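In praise of the long lunch
Korkor Nartey

When I started at Durkora, in a building with 266 people and one decent kettle, everybody stopped at half past twelve. You put down whatever you were doing, you sat with whoever was there, and you ate slowly. I didn't think of it as anything special (you don't, do you, when you're young and mostly hungry), but I have missed it ever since.

These days I see people eating soup with one hand and typing with the other, and I want to take the spoon away from them, kindly. My old friend Adjoa Agbenyega tells me I'm being sentimental, and that plenty of people would sooner skip lunch and get home to their children. She has a point, and I've gone back and forth on it since December. But I notice that the ones who skip lunch seldom seem to leave any earlier!
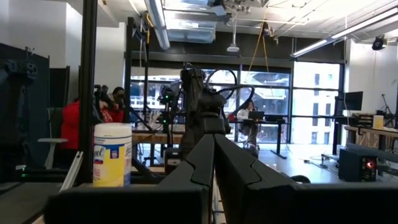
High ceilings and large windows in an open-plan workplace.

We spend such a lot on light and space and good chairs, and then we let the middle of the day be swallowed up by meetings. I would happily give up the good chair for a proper hour at a table, with bread, and somebody from another department complaining about their boiler. I learned more about my job from those complaints than from any course I was sent on, and I made three friends I still write to.

So my plea to managers is a small one. Keep the hour clear, and go and sit down yourselves.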